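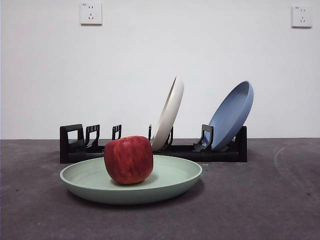 Figure 2. A red apple on a light green plate.

3.2 Delivery slots and basket size

Orders were drawn from Griltano, an online grocer serving 11 postcode districts. The sample holds 3500 baskets placed in February, of which 171 were dropped for missing slot data. We follow MacRitchie and Innes in treating a change of slot after checkout as a new choice.

Shoppers who picked a same-day slot bought fewer items per order but ordered more often. Fresh fruit made up a larger share of these baskets — mostly loose items, bought in ones and twos. Next-day baskets leaned towards tins and cleaning goods. The minimum spend was the same for both slots, so it cannot explain the gap.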